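Zurari Reports Results of Processor Handling Method for Server Disassembly

Method combines a short recorded demonstration with corrections learned from failed attempts

PEIXOTO, January. Zurari, a research group working on automated repair and recovery of computer equipment, today released the results of a study on teaching robot arms to handle computer processors. The method, called Skuma, lets a robot learn to grip, lift and place a processor from a small set of guided demonstrations and then improve by practicing on its own.

In the study, robots trained with Skuma made 2637 attempts at a set of handling tasks on used server and desktop hardware. Before practice began, an operator guided the arm through 313 demonstrations. Of the last 700 attempts, which were set aside for evaluation and not used for training, 19 ended with the processor dropped or gripped in a way that stopped the task. A further group of attempts was slower than the target time but ended correctly. These are listed separately in the report.

Processors are among the parts most worth recovering from retired servers, and among the easiest to ruin. A chip that is set down a little crooked can damage the contacts in the socket, and a gripper that squeezes too hard can chip the edge of the circuit board under the metal cover. Most recovery shops still do this work by hand.

Earlier automated systems have usually relied on fixed programs. They work well when every board is the same model and sits in the same place. In a recovery shop, one bin can hold boards from many makers and many years, and a program written for one of them has to be changed for the next.

Skuma uses images from a camera near the gripper together with readings of how far the fingers have closed. A first model is trained on the operator's demonstrations. The robot then practices with that model while a second one learns to predict, from the last few moments of images, whether the grip is about to fail. When the prediction crosses a set level, the arm stops, backs up along its own path and tries again from a slightly different angle. The retry is added to the training data along with its result.

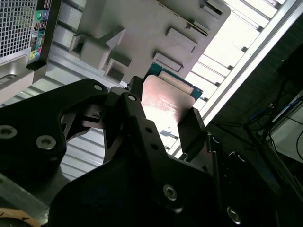
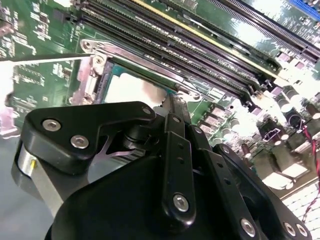 Processor held in the gripper, and the gripper over a motherboard with its CPU socket and memory slots.

The largest gain came from the backing-up step. Without it, the arm tended to keep pushing after a bad start, and small errors in angle grew as the fingers closed. With it, most bad starts were caught before the processor had left its resting place. The group also tested a version that skipped the operator's demonstrations and learned from practice alone. That version did not reach a usable level in the time allowed, and testing on it was ended early.

Glare was the main remaining problem. The metal cover on a processor reflects overhead light, and in some positions the printed markings and even the edge of the cover are hard to make out in the camera image. The group tried dimming the lights, which helped with the cover but made the socket lever harder to find. The final version was trained under several lighting levels and keeps the room lights as they are.

The tests used a standard two-finger gripper and a single arm. No special suction tool was used, and the fingers were not reshaped for any one processor type. Zurari chose this setup so that other groups could repeat the work with equipment they already own.

The study has limits. Every board was placed on the bench by a person before the attempt began, and heat sinks had been removed. The tests did not measure whether recovered processors still worked after handling. An electrical check of handled parts is planned as a separate project with Goltero, a hardware recovery company that supplied used boards for the study.

Work on the next version has started. It will add opening and closing the load lever on the socket, a step that was done by hand in all of the reported attempts. Memory modules will follow. They are simpler to grip than processors but sit close together, and the fingers have less room to move between the slots.

The full report, the task list and the written instructions given to operators are available from Zurari on request. Training data from the demonstrations will be released after a review of the images for serial numbers and owner labels.

About Zurari

Zurari is a research group based in Peixoto. It studies methods for taking apart, sorting and reusing computer equipment, with a focus on tasks that are now done by hand. Its work is carried out with recovery companies and repair shops in the region.

Press contact: Zurari Press Office, Peixoto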